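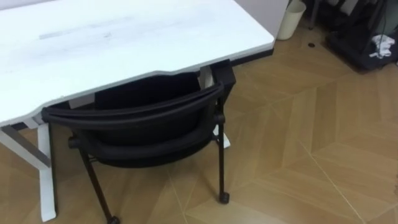
Budget for the floor before you budget for the robot. Most people pricing a cleaning robot for a home office start with suction and battery life, then find out in the first week that the machine can't get where the dirt is. Get down low and look at what it has to drive around. With a desk like this one, that means two white uprights, a slanted gray crossbar just above the floor, and a chair on casters pushed in underneath. The open tile beside it is easy work for any machine on the market. The space under the desk decides what you should spend.

Measure first

Take the height under the lowest fixed part of every desk, sofa and shelf, and write down the smallest number. A slanted brace needs two measurements, one at each end. Then measure the gaps between chair legs with the chair where it normally sits. Add a couple of finger widths to the robot's listed diameter, as it needs room to turn.

Grout lines are rarely a problem for the wheels, but they hold dust. If you have tile, put money toward a decent side brush and skip the carpet features.

What to set aside

Our first machine, a Narum, cost $477. The price on the box was only part of it. Filters, brushes and one replacement wheel came to $54 in the first year. Filipa Cunha bought the larger Praltham with the emptying dock and paid $1031 all in, and she would buy it again, mostly because of the dog. Without a dog I would not have spent the extra.

Put these on your list before you order:
Spare filters and side brushes, bought with the machine
Cable clips for anything that hangs near the floor
A free outlet with clear wall on both sides of the dock
Bags, if the dock uses them

The chair question

Decide who moves the chairs. A robot set for 6 in the morning will clean around them all year. Ivar Kristiansen rolls his out into the hall on the way to bed, and that works as long as he remembers. I do it twice a month and accept the crumbs in between. Some mapping models let you schedule a single zone, so you can send it under the desk on the days the chair is out - worth paying for if you have more than one desk.

Light wastebaskets get pushed around by some robots. Try yours empty. If it slides, put a little weight in the bottom or set a no-go line.

When to buy

Prices in our area dropped in March, when the new models came in. Last year's version with a full set of spares beat the new one without them. Check that brushes are still sold for it first.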